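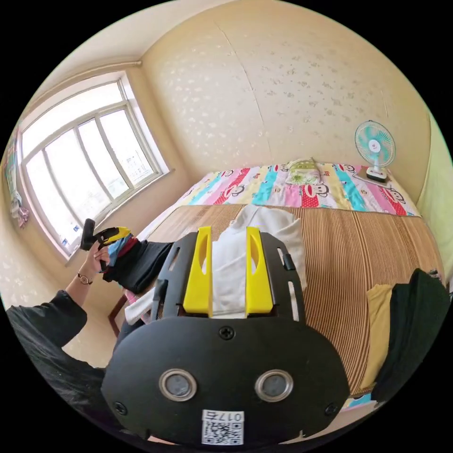

Wadthorpe Town Council will put its parking charges up in June for the first time in 12 years. The council's head of finance spoke to us about the decision, what the money is for and why residents' permits have been left alone.

The increase covers the two council car parks, Platton Road and the smaller one behind the market hall. An hour's stay goes from 80p to £1.20. The free half hour before 9am will stay.

"We looked at it every year and every year we decided to leave it," the head of finance said. "That was fine while the costs were flat. They haven't been flat for a good while now, and the car parks have been paid for partly by people who never use them."

The biggest single cost is resurfacing. Platton Road was last done properly before the current charges came in, and the lower end floods after heavy rain. The council has patched it several times. Asked whether patching could have gone on a bit longer, the head of finance said it could, but that each repair was lasting less time than the one before.

"You get a crew out, you close a row of bays for a day, and by the next winter you're back in the same spot. I'd sooner borrow once and do the whole surface."

The council had 19 written objections during the consultation, most of them from traders near the market hall. Several said shoppers would drive to the retail park instead, where parking costs nothing. The head of finance accepted that this was a fair worry.

"I can't promise it won't happen to some extent. What we did do was drop the plan to charge on market mornings. That was in the first draft and the traders were very clear about it, so it came out. It leaves us a bit short of where we wanted to be."

How short? "Enough that the new lighting waits until next year."

Payment will change as well. The coin machines at both sites are to be replaced with ones supplied by Forico, which take cards and cash. An earlier proposal to go over to an app had drawn complaints from older residents, and the council did not take it any further.

"Cash costs us money to collect, there's no getting round that. But more than 1,000 people signed a petition to keep it, and in a town this size you have to take notice."

Residents' permits will stay at the present price for 2 years. After that they will be looked at with everything else in the budget. The head of finance would not be drawn on what might happen then – "it would be a guess, and people would hold me to it" – but did say that the permit scheme covers its own costs at the moment.

One matter still open is Saha Yard, the rough ground by the old depot where people park without paying. The council owns it and has been asked more than once to mark out bays there. The head of finance said a survey of the drains had to come first, and that there was no money for building work on the site in this year's budget.

"People use it, we know they do, and we're not about to put a chain across. When the survey is back it will go to a public meeting like anything else."

The new charges will be posted on boards at both car parks before they start. Season tickets already bought will run to their end date at the old price, and anyone whose ticket ends in June can renew at that price until the day the change takes effect.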